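Minutes of the hand-held gripper meeting, Vindance workshop
Posted 5 March 2020 by the minute-taker

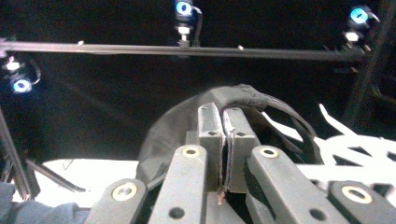
We got going a bit late and went straight to the fault, so my notes on the first item are thin. Sorry!

1. Slipping grip. The Cedier gripper let go of the strap again during the fabric work, 2 times in one session. The fingers close fine on thick stuff, but on thin strips the pressure drops off partway through a lift. We went through the log for all 79 grabs and 13 were marked bad - more than any of us had guessed. The Lis team thinks the linkage is sticking on one side. I'm not convinced (I'd look at the finger faces first), but we agreed to check both.

2. Pinched glove. One of the Vurmont people got a glove caught between the arms while clearing a jam. No injury, thank goodness, but it took nearly 2 minutes to get it free and it shook us all up a little. From now on, let the gripper open all the way before reaching in, and no loose gloves. I'm adding this to the start-up sheet.

3. Tracking dropouts. We had a long back and forth on whether the cameras lose the tool when it's tilted low over the table. Nothing settled. Vurmont will rerun the calibration and send the numbers around.

4. Spares. New bushings are on order from Cedier. We keep using the old ones until they come, but stop if you feel any play in the arms.

Fabric work stays on hold until item 1 is sorted. Paper pieces can carry on.

Contact the Vindance workshop | © Vindance | Back to top
This site uses cookies. Accept | Settings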